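Community > Kitchen & Bath > Countertops

Getting a turmeric stain out of a light counter?

Poppy Tunstall
Hi all! I knocked over a jar of turmeric while making curry in May and didn't spot it until morning (my own fault, I went to bed with the dishes undone). Now there's a yellow patch by the stove about as big as my hand. It's a cheap laminate, kind of sandy with specks, and we rent, so I can't just swap it out. Dish soap did nothing. I'm scared of bleach – is there something gentler?

Tia Staniforth
baking soda!! works on everything

Beryl Pilkington
Baking soda is fine but go easy, it can dull a shiny finish if you scrub. I mix it with a little water until it's like toothpaste, spread it on, leave it 8 minutes and wipe with a soft cloth. Then I do it again. Mine took three rounds and a few sunny afternoons, because turmeric fades in daylight, so pull the blinds up if your stove is near a window. Try a hidden corner first. And skip the green scrubby pads, I ruined a counter in our old place in Rirton with one of those.

Speckled tops are pretty forgiving once the worst of the yellow is gone. A beige one with specks:

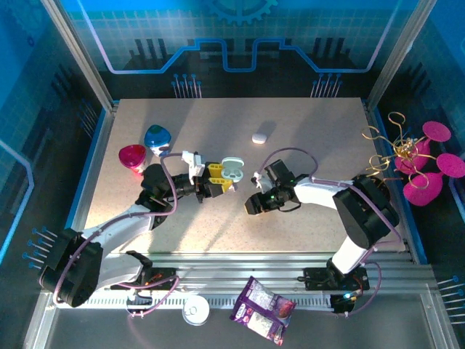 More in Countertops
Water rings on butcher block
Re-caulking behind the sink

We use cookies to keep you signed in. OK

Contact us | Back to top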